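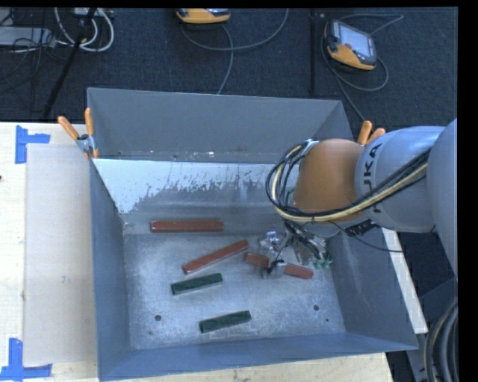
Vidden Billow is a supplier of colored building and counting blocks to schools, day care centers and therapy practices. The company was formed when the Vidden workshop and the Billow mail-order business combined their stock and their staff under one roof at Skirnum. Long rectangular blocks remain the center of the range and are sold in several colors, among them the reddish brown and the dark green lying in the metal bin. The green is offered in a shorter length as well. Customers may order a single color or a mixed assortment.

The current catalog lists 97 block sets and 1,482 individual items, including replacement pieces for sets sold under the earlier Vidden name. Replacement pieces are available singly. Schools are asked to give the set number printed on the lid when ordering; where the lid has been lost, the length and color of the piece are sufficient.

Sorting is carried out at Skirnum before packing. Each order is checked against its packing slip by a second member of staff.

The Trummer series, intended for older pupils, was added to the range at the request of customer schools. It is supplied in cartons of 10 sets. Orders of more than 1,000 pieces are delivered on pallets and require a loading area at the receiving address.

Vidden Billow does not operate a retail shop. Visits to the Skirnum showroom are by appointment, and school purchasing staff are welcome to bring samples of existing sets for matching. The showroom is closed for stocktaking during the first half of October.

Page last revised 31 August 2009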